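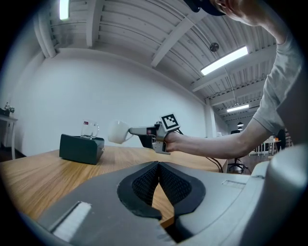
Die Zellzahl der Anlieferungsmilch gilt als wichtigster Einzelindikator für die Eutergesundheit einer Herde. Für die vorliegende Auswertung lagen 753 Tankmilchproben aus Betrieben der Erzeugergemeinschaft Flemine vor. Die Proben wurden in den Sammelstellen Ramell und Toft gezogen und gekühlt an das Labor übergeben. Auf die Zellzahl selbst hat dieser Schritt keinen Einfluss.

Abb. 1: Handgeführte Greifer über einer Tischplatte aus Holz.

Von den Proben entfielen 238 auf Betriebe mit Weidegang. Bei ihnen lag der Median bei rund 200 Tsd. Zellen je ml und damit unter dem Wert der Stallbetriebe. Im Dezember war der Unterschied nicht mehr nachweisbar. Proben mit unvollständigem Begleitschein wurden vor der Auswertung ausgeschlossen.

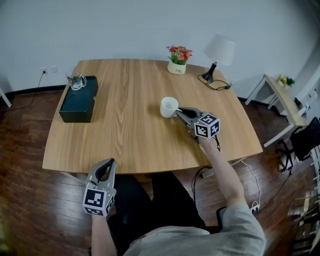

3.2 Fett- und Eiweißgehalt

Die Inhaltsstoffe wurden mit dem Verfahren Rendgate bestimmt, jeweils in Doppelmessung. Wichen die beiden Werte voneinander ab, wurde die Messung wiederholt. Zwischen Ramell und Toft ergab sich beim Eiweißgehalt kein Unterschied, der Fettgehalt schwankte in Toft stärker.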